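Walkers wanted: help Wasovari test its insoles
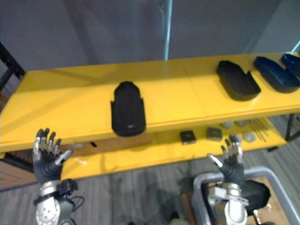
Last year's walkers told us the best part was having a reason to get out in all weathers, and could they please do it again!

Well, yes. From May we need 30 people who are on their feet a lot (postal rounds, wards, dog walks, all welcome) to wear a new pair for 2 months and fill in a short diary each week. You keep the insoles, and we pay £278 at the end. Any shoe size, and beginners very welcome!

Write to the Wasovari walking desk at Hodo House, with your shoe size and usual routes.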